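Avby Textured Bedspread, Pale Green

Product group: Bedroom textiles / Bedspreads
Brand: Avby
Distributed by: Babalola Home Supply

Overview

The Avby is a woven cotton bedspread with an all-over raised texture, intended for daily use in bedrooms where the bed also serves as a work surface during the day. Typical daytime uses are folding laundry, sorting clothes by person or by season, and laying out garments before packing. The cover is used over the sheet and below the pillow, and does not need to be removed before folding.

The raised texture increases friction between the cover and a flat garment. A T-shirt laid out for folding stays where it is placed while the sleeves are turned in. On smooth sateen covers the same shirt tends to travel toward the person folding it.

Color

Pale green is the standard color. It was selected for contrast with dark clothing: the outline of a black or navy garment remains easy to read against it, including side seams and hems. White and cream items show less contrast but are still distinguishable in daylight. The color is yarn-dyed and is the same on both faces.

Use as a folding surface

Place the garment in the middle of the bed with the neckline toward the pillow. Smooth from the collar down to the hem, then fold. Finished stacks can be kept on the cover at either side, provided that a clear area one shirt wide is left in the center. Thick items such as quilts should be moved to the edge or the foot of the bed before starting.

A large black T-shirt spread flat on the pale green cover, with folded dark clothes on both sides and a patchwork-style quilt over the edge of the bed:
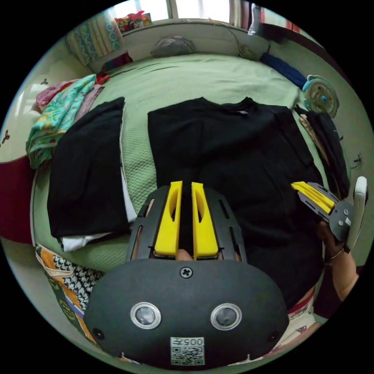
Specifications

Material: 100% cotton
Construction: woven, raised texture, two usable faces
Sizes: 2 (single, double)
Edge finish: double-stitched hem, no fringe
Color: pale green
Abrasion: tested by Povotach to 1,000 cycles, no broken yarns
Contents: one bedspread, one cotton storage bag

Pillowcases are not included. A matching case is sold under the name Enano and is ordered separately.

Care

Machine wash warm with similar colors. Wash separately the first time. Do not use chlorine bleach, which will lighten the green unevenly. Tumble dry low or line dry. Ironing is not recommended - it flattens the texture, and a second wash is needed to restore it. Lint from dark laundry can be removed with a dry brush, working in one direction.

Some shrinkage in length is normal in the first wash. The hem allowance accounts for this.

Ordering and returns

Orders received before 2 p.m. are packed the same day. Unwashed items may be returned in the storage bag. Washed items are accepted only in case of a weaving or stitching fault.

The double size is out of stock until August. Back orders are accepted and are filled in the order received.

Product questions: Colette Hervieu, textiles desk
Trade and bulk orders: Ebere Jibrin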